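Flinon Desk Handling Set, README

Last changed: June 25, 2019

Contents

The set holds 1000 recordings of a robot hand handling cards and small paper goods at a desk. It was put together at the Jenmont office by the records group, with the Weidemann line of sorting tasks as the starting point. Each recording has a video file, a joint log and a short text note by the operator on shift.

Why it was made

Until this spring, card handling at Jenmont was done by clerks, in shifts. The plan is for the robot to take over the repeated part: pick up a card, hold it so the code can be read, put it in the right compartment. Clerks keep the exceptions, such as bent cards, double cards and codes that don't read. The notes files are the best place to see how that split works in practice. Operators wrote down when they stepped in and what they did next.

Setup

One desk, a cardboard organizer with open compartments, and a multi-fingered hand. A person may be seated across the desk at a laptop. Faces are kept out of the released video.

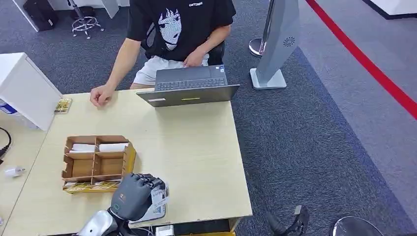
According to one clerk, who asked to be left unnamed, the job got quieter but not shorter. The time once spent filing now goes to checking the log, and a wrong entry takes longer to trace than a misfiled card did. The group agreed and added a "reason" field to the log in June. Recordings made before that have the field left blank.

Files

video/ one file per recording
joints/ one table per recording, same base name
notes/ plain text, unedited except for names
shifts.csv start and end of each shift, with breaks

Known problems

In 30 recordings the joint log starts late. They are listed in late.txt and should be left out of timing work. Another 20 have no notes file.

Shift lengths are not a measure of how fast anyone works. Operators were in training for the first 10 shifts, and breaks were longer then.

Use

Free for research and teaching. Please don't use the notes to rate or compare staff. Questions about the Grustness log format go to the address in CONTACT.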